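4.2 What the heap tells us, and what it does not

Most writing on household laundry treats the floor as a failure. Clothes on the floor are counted as clothes not yet dealt with, and the home in question is marked down for it. We doubt this, and the diaries from Stutesthorpe and Bornton give us reasons to doubt it, though fewer than we had hoped when we began.

The diary-keepers in 30 homes wrote down each time they put a textile down somewhere other than a drawer, rail, basket or machine. After faulty and double entries were removed, 930 were left. A plain reading would be that we have 930 moments of untidiness. But the entries themselves rarely use that sort of word. People wrote "put down while I did the bed", "for the morning", "waiting for the dark wash". These are the words of sorting, and the floor is where the sorting is done because it is the largest flat surface most people have.

We should be careful here. A diary-keeper who knows that a researcher will read the page has every reason to make a heap sound like a plan. We have no way of testing, from the diary alone, whether the towel left "for the morning" was picked up in the morning. The follow-up sheets were meant to settle this and they did not, as too many came back with the column for second handling left blank. An earlier version of this section, circulated in December, made more of those sheets than they could bear, and we have withdrawn the claim that floor heaps in Bornton were shorter-lived than those in Stutesthorpe.

What can be said with more safety concerns how heaps are made up. The coding scheme we took over from the Després protocol sorts textiles by kind: garment, towel, bedding, other. It assumes that a person looking at a heap can tell which is which. For folded things on a shelf this is fair enough. For a crumpled cloth it often is not, and our two coders parted ways on just this point more than on any other. A light green cloth lying in loose folds on a wooden floor may be a towel or may be a top, and with no hem, sleeve or label showing, the coder is guessing (Figure 2). The Després scheme gives no code for a guess. We added one.

The second trouble is that textiles do not keep to themselves. In the heap shown in Figure 2, a white fabric with a gray pattern sits in the middle of the green, with green on both sides of it. Is that one item or two? By the protocol it is two, provided the coder is sure that the patterned part is not a lining or a print. By the habits of the people in our study it may well be one, in the sense that whatever lies together is likely to be lifted together. Several diary entries speak of "the pile" and never list what was in it. Counting items inside such a pile gives a neat figure that the household itself would not recognise.

The usual answer is to count heaps and leave their contents alone, as the Nodau coding sheet does. We are not persuaded by this either. A heap has no agreed edge. Small things lie near cloth on the floor in almost every home we looked at, and whether they belong to the heap or merely share the floor with it is decided by the coder's taste. Under a strict rule of touching, they are left out. Under a rule of nearness, they come in, and a heap of washing turns into a heap of mixed goods, which would then be filed under a quite different heading. When we recoded a set of 80 entries under the looser rule, the share of "laundry only" heaps fell so far that any comparison with earlier work became pointless -- and the earlier work seldom says which rule it used.

It might be argued that such quarrels are small and wash out over a large enough sample. They might, if the errors ran in both directions.

Figure 2. Crumpled light green cloth, garment or towel not determined, with white and gray patterned fabric among its folds. Coded "uncertain" under the revised scheme.

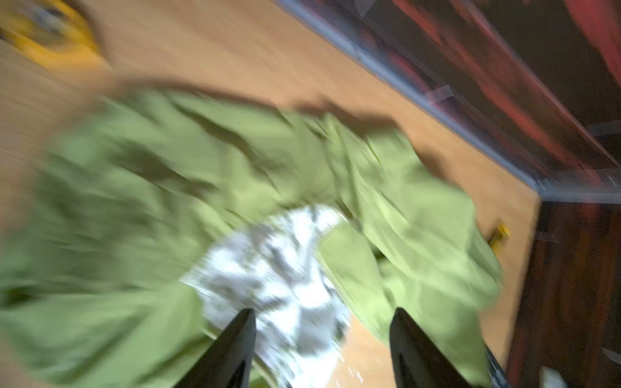
They do not seem to. Coders who were unsure of a cloth leaned towards "garment", and coders who were unsure of an edge leaned towards the larger heap. Both habits make the home look messier on paper than it may be.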